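Lighting and Reflections in a Shared Workroom
Student project report, Lestcombe
Sze-wing Shek and Giang Hầu

Background

Our project looked at how the lighting in one workroom affects people using it for close work. Several students had told us that glare made it hard to read marks on shiny parts. We wanted to find out where the glare came from and whether cheap changes could reduce it.

What we did

We visited the room on 11 days in September, always in the afternoon. On each visit we noted which ceiling lights were on, how the blinds at the windows were set and where reflections fell on the work surfaces. We also gave out a short questionnaire and got 40 back. Giang took the light readings and Sze-wing dealt with the questionnaires.

We had planned to borrow a second light meter from Dinico, but it arrived too late to use. All readings come from one meter, so we could not check them against another.

What we found

Matt surfaces caused few complaints. Glossy ones were the main problem, and curved glossy ones were the worst, as moving your head only moved the reflection to another part of the curve. Clear covers were also mentioned often. Almost 100 comments were written on the forms, many of them about dark casings. Small indicator lights were easy to read against a dark background even with the ceiling lights on.

Dark curved shell with a clear dome and a strip of green lights, ceiling panels lit:
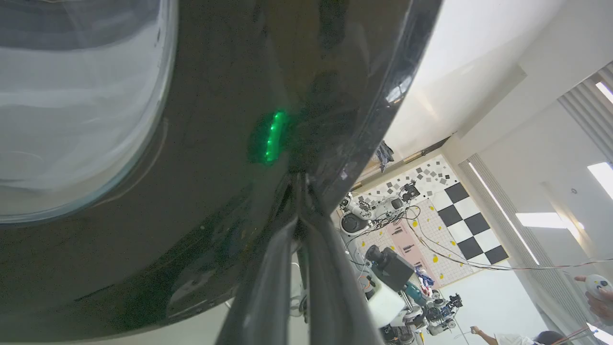

Changes we suggest

1. Switch off the ceiling lights nearest the bench when doing close work, and use a desk lamp from the side.
2. Cover the bench with matt cloth.
3. Repeat the readings in winter with 2 meters.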